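23 August 2023

Slept badly, then stayed at Vernside until the lights in the corridor went off. The whole day went to the grasp planner of Henari. In the log of last night I found 152 replans, and almost all of them come from the same few seconds, when the left gripper goes down to the cloth and the planner does not believe its own depth estimate any more. It asks for a new pose, receives nearly the same pose, and asks again.

I changed the threshold so that the planner keeps its pose once the fingers are under the rim of the basket. It is a small change, 25 lines with the tests, but I needed the full afternoon to be sure where the contact flag is set.

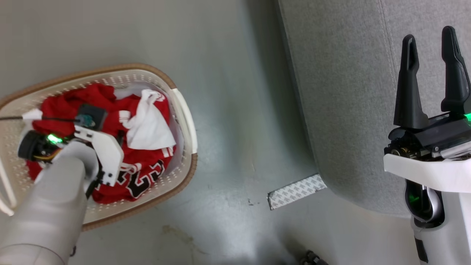

Josefien Vanhove wrote under my merge request that a threshold only hides the trouble, and that the jersey and the white cloth should not be one segment in the first place. If perception gives one lump, she said, the planner can only guess, and then I am tuning a guess.

I think she is right, but the segmentation belongs to the October release and I would like to sleep before October. I answered politely that both can be done. Tomorrow I replay the old recordings, 2,572 of them, with the new threshold and with the old one. The right arm also keeps its waiting pose too long, must look at the scheduler.

Forgot again to call my mother.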